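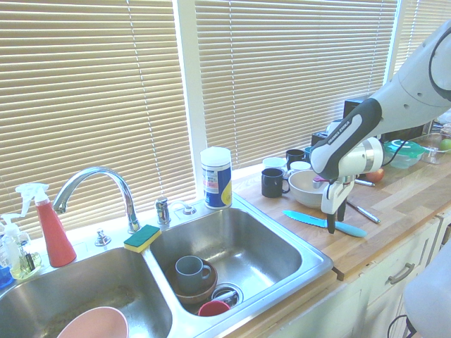
The double-bowl sink is a kitchen sink divided by a partition into two basins, which may be equal or unequal in size. It was designed so that one basin could be used for washing and the other for rinsing, an arrangement observed faithfully in brochures and for the first few days after installation. In ordinary household use the division of labour tends to soften, and the second basin becomes a waiting room. A mug is put inside a bowl, a red cup tips over in front of them, and the strainer acquires a piece of cutlery. The rim between the basins, meanwhile, is widely recognized as the natural habitat of the sponge.

Terminology

Manufacturers speak of "bowls" and householders of "sides", as in "whose dishes are on that side". The Canadian kitchen writer Annag Chisholm uses "working basin" and "holding basin", and observes in her handbook Aketti that the holding basin is generally the one closer to wherever people put down their coffee. Her claim that a household's character can be read from the depth of its holding basin has not been tested.

Layout and fittings

The faucet is normally mounted behind the partition so that the spout can swing to serve either side. High gooseneck spouts leave room for stockpots and also extend the range of splashing, a feature left out of most catalogues. The deck behind the basins is intended for fittings but is colonized early by hand soap, spray cleaner and anything else too wet to put away.

Basins are commonly stainless steel, which forgives a dropped mug more readily than fireclay does. Unequal models give the larger side to washing. The Skisent, a model sold by the firm Auer, had a main basin 400 millimetres wide and a second basin that owners described in letters to the company as "decorative". 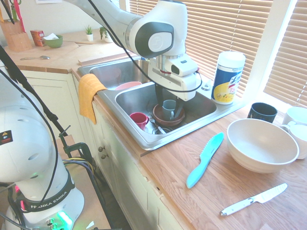
Stacking and soaking

Nesting smaller items inside larger ones saves room and makes a pile look like less work than it is. It also keeps water from reaching the outside of whatever is in the middle. Soaking is a legitimate technique for dried egg and oatmeal. Kazimír Dvořáček, who kept a diary of his own sink one August, recorded 78 items left to soak, of which 5 needed it.

Decline and persistence

Dishwashers removed much of the case for a second basin, and large single sinks have become the usual choice in renovations. Auer replaced the Skisent with the single-bowl Sisska. Buyers were soon offered a plastic tub to stand inside it, giving them 2 basins again.

We use cookies to improve your browsing experience. Accept all | Manage preferences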